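Can a council candidate be kept out of a public campus forum?

I help run the town forum at Tirkton, and we've invited both candidates for the council seat. A student group has written to say it will block the doors if one of them speaks. Can the college just drop her? 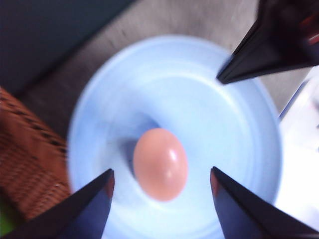

Martim Amaral
I sat through 27 of these evenings as a moderator, and my first advice is to get the college's speaker rules in writing. Feelings run high, and a promise made over the phone is as fragile as that one egg on its pale blue plate — lovely until somebody bumps the table. Ask who decides, and by when. 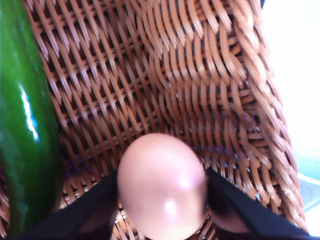

Ask as well about seating. Our hall held 391, and we gave the protesters a spot outside near the steps, where they were loud and perfectly welcome.

Eduardo Antunes
Just move it to the library, we did in March.

Chun-hung Tu
If it's a public college, please talk to a lawyer before anyone is dropped! Rules on open forums differ, and canceling over a threat can land you in trouble too.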